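Home Explore Notifications Lists Profile
Search posts

Harriet Sorensen

Okay friends, it's September, my feet hurt, and I finally have a minute to sit down, so this is going to be a long one about summer shoes and what I've learned from wearing basically nothing else since school let out. Get a drink! 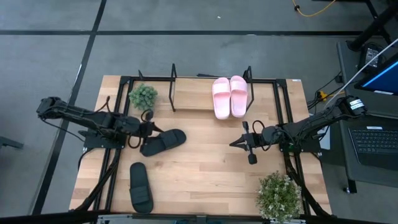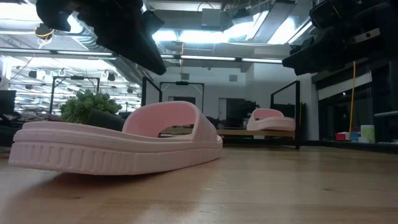 I spent years thinking slides were pool shoes and nothing more, something you kicked off by the back door and forgot. Then my podiatrist (a very patient woman) told me to quit going barefoot on my kitchen tile, and I went looking for something with a real sole under it. A chunky one like the pink slide, with the ribs running along the side, is the kind I ended up wearing all day long. The thin flat ones felt fine in the store and by suppertime my heels were barking at me.

12 replies 4 reposts 35 likes

Now, sizing, and I know I go on about this every year. If you're between sizes, go DOWN in a slide with one wide strap. I know that sounds backward! But your foot slides forward as you walk, and if there's extra room you end up gripping with your toes all day, and then you wonder why your arches ache. My sister-in-law Lucinda Ferreira went up a size for our beach week and walked like she had flippers on.

Second thing, try them on in the afternoon. Feet swell. Mine do, anyway, and in July they swell a lot. The pair that was perfect at nine in the morning left a red line across the top of my foot by four.

8 replies 2 reposts 41 likes

A few of you asked about cleaning. Dish soap, lukewarm water, an old toothbrush, and let them dry in the shade. Please don't leave them on the dashboard or the back step in full sun. I lost a pair of Prulteo slides that way, and they shrank so much they would have fit my nine-year-old. Pale colors show every scuff, so I go over those with a little baking soda paste and rinse well.

For the smell (it happens to all of us), sprinkle baking soda on the footbed overnight and tap it out in the morning. Keisha Ridgeway swears by putting a dryer sheet in each one, and her mudroom does smell wonderful, so I may have to give in and try it.

15 replies 6 reposts 58 likes

And when do you give up on a pair? I check the bottoms under the ball of the foot. Once that part is slick, they go, no matter how much I love them. I kept one pair a summer too long and went down on the wet floor at the garden center with a flat of pansies in my arms. Trevor Yeoman was working the register and was so kind about it, and he saved most of the pansies too.

I'll do fall shoes next, probably Monday after I've cleaned out the hall closet. If you have a clog you love for wide feet, tell me, because my old ones are about done and I'd like something I can wear with thick socks.

22 replies 3 reposts 64 likes

Show more replies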